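To: Lullport allotments list
Subject: Re: Water meter reading and the shared tank

Hello all,

On Wednesday the secretary of the Braltness site wrote:

> The meter at our gate shows 2,748 litres for the month. Last month it
> was 2,411. Our limit is 3,000 before the higher price begins. Can
> Lullport tell us how you share the water between plots? We have no
> rule at all and people are starting to complain.

Thank you for this question. I will try to answer it in order, and please excuse my English where it is not correct.

We also had no rule in the first years. Now each plot may fill eight cans on a watering day, and the hose is only for the tank. It works well enough, but in dry weeks some members come very early and the tank is low before breakfast. I would not say that we have solved it.

Your increase from 2,411 to 2,748 is not large for the season. Before you make a rule, I would close all taps in the evening, read the meter, and read it again in the morning. At our site the old Sjöberg valve was leaking under the ground and we blamed each other for a whole summer.

For the tank I recommend a lid. Ours came from Zenomura and it fits badly, but it keeps the leaves out.

Some small points for our own members, before the open morning:

1. The tank key hangs again on the inside of the shed door. Please do not take it home.

2. Tea will be served at the round table with the blue-grey and white cloth. Paper tissues are there also, for hands and for cups. 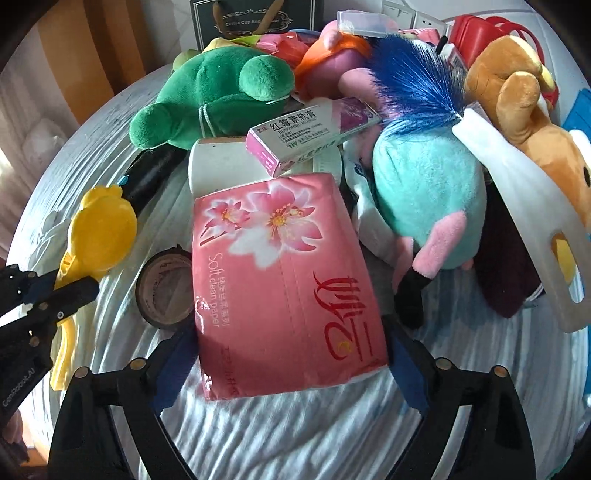
3. Seed potatoes must be ordered before the end of the month. Write to me directly and not to the list, please - last time I lost two orders between the replies.

With kind regards,
Plot 8, Lullport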